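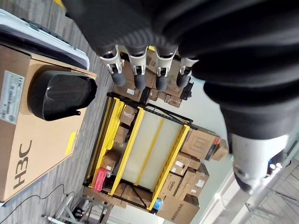 Tosstead Metal Storage Shelving for Equipment Rooms

3 min read

The Tosstead is a freestanding metal shelving unit with yellow rails and black cross braces. It is intended for stockrooms, equipment stores and receiving areas in which cartons of different sizes must be kept together and remain within reach. Drida supplies the unit to schools, clinics and public offices.

Construction

The rails carry the shelves and the cross braces keep the unit square under load. Each shelf is rated for 335 pounds when the weight is spread evenly. The lowest shelf should be loaded first. Heavy cartons are to be placed there, with lighter goods higher up.

The unit stands on level carpet, tile or sealed concrete. On carpet, the feet should be checked one week after loading and leveled again where the pile has settled.

Storing cartons

Shipping boxes may be shelved as received. Labels and barcodes should face the aisle so that a carton can be identified without being moved. Boxes that do not fit the shelves may be stood beside the unit, provided that the walkway stays clear and no carton leans on a brace.

Large flat cartons are best left on the floor until they have been opened and checked. Loose parts, covers and molded plastic pieces should be returned to the box they came from before it is shelved. Cables must be coiled and kept off the carpet in any area used for walking.

Panels and straps

Wide, light items such as translucent panels can be held in the unit with a strap passed across the face. The strap should be snug and must not bend the panel. Straps are sold separately under the Vovitz name and are available in yellow or black.

Assembly

Two persons are required. No special tools are needed beyond a rubber mallet and a level. Assembly instructions are packed with the rails. Customers who order 100 units or more may request assembly on site, subject to a visit by our installation office, which is headed by Ifeanyi Babalola.

Ordering

The standard unit is listed under catalog number 451. Additional shelves, replacement braces and feet may be ordered at any time and will fit units already in service. Orders placed in August are shipped from the Obi warehouse and may require an additional week.

Questions on load ratings should be sent to Ebere Garba, Technical Services. Requests for institutional pricing are handled by Kianoush Kordestani, Sales Administration.

14 shares
2 comments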